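How to Tidy a Play Kitchen (and Have It Stay That Way Until Lunch)

By Siwan Samuel

I have put away the same toy banana 776 times. What follows is the method I've settled on, and it needs a table and a low opinion of toy boxes.

Step 1. Get everything onto the table
Colander, plate, bowl, stove, all the groceries. Spread it out so you can see what you own. 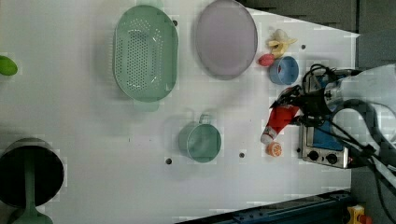 Resist the urge to sort by color. It looks lovely for a minute, and then the ketchup lives with the strawberries and you have made a dessert problem.

Step 2. Split food from dishes
Banana, strawberries and orange slice go in one group. Anything that could hold soup goes in the other.
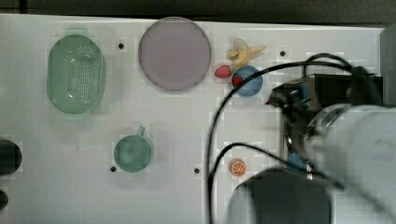 Small fruit belongs in the blue bowl. A strawberry left on the table will be under the couch by December.

Step 3. Decide about the ketchup
I say it stands in the colander. Opinions differ.

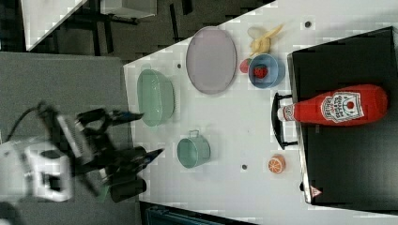
Branwen Gethin wrote in to say that ketchup goes on a shelf next to the stove, as it does in any decent diner, and that a colander is for draining things. Fine, Branwen. Your shelf.
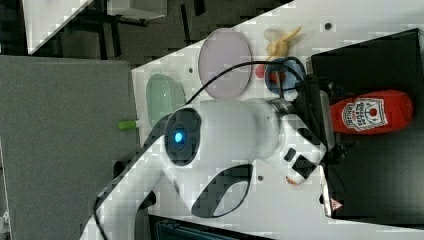

Step 4. Stack what's left
Plate on the bottom, bowl on the plate, colander last. Put the stack beside the stove and leave the room quickly.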